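How to light a big open workroom without buying everything the catalog wants to sell you

Most lighting advice for large rooms is written by people who sell lamps. I have read a lot of it and I don't trust much of it. What follows is what I do when somebody hands me a long room with a high ceiling and asks why it feels like a parking garage.

Step 1. Turn everything on and walk the room

Do it after dark, with the blinds down. Carry a sheet of white paper and look at the paper, never at the fixtures. Where you can read small print easily, leave things alone. Where your own shadow falls across the page, make a mark on the floor plan.

A cheap light meter helps, though I would not lean on it too hard. Desk work wants a reading near 400 lux at the table top. Some brochures push 600 for everything, walkways included, and I have yet to hear a good argument for that.

Step 2. Clean before you replace

Tubes and covers get dusty. Switch off, let them cool, wipe them with a barely damp cloth and let them dry before the power goes back on. In June I did this in a print shop and we crossed half the new fixtures off the list that same afternoon. The Riltach rep was not pleased.

Step 3. Sort the room into zones

You need fewer than you think. Work tables, walkways, and somewhere to sit or talk will cover most rooms. Write down which switch runs which fixtures. If one switch runs the whole ceiling, spend your money there first – new lamps on a bad switch layout are still a bad layout.

Step 4. Use tubes for work and pendants for the quiet end

Long tubes spread light evenly and are dull to look at. Fine. Put them over the work. Dome pendants throw a pool of light downward and leave the ceiling dark, so they belong over a counter or a meeting table toward the back. Designers like to hang them over desks, and then everybody there buys a desk lamp.
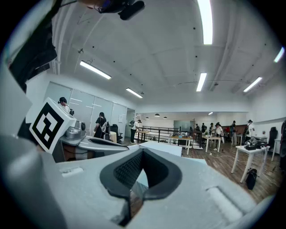 White beams and a white ceiling help more than any fixture on the market, as they bounce back what would otherwise be lost. If yours are dark, paint before you order anything. Glass partitions are trickier. Clear glass gives you reflections at eye level, and frosted panels soften them while still letting light through to the other side.

Step 5. Match the color

Pick one color temperature for each zone and stick to it. Hauke Reinholz, who wired my last two rooms, swears nobody can see a difference of 300 kelvin. I can, when the two tubes are side by side.

Step 6. Live with it

Wait 13 days before buying anything else. Ask the people who sit there, and ask them separately. Smart controls can wait too – I tried the Flekance dimmer and went back to a wall switch.

Questions or corrections: use the contact form | © Virholm Workroom Notes | Back to top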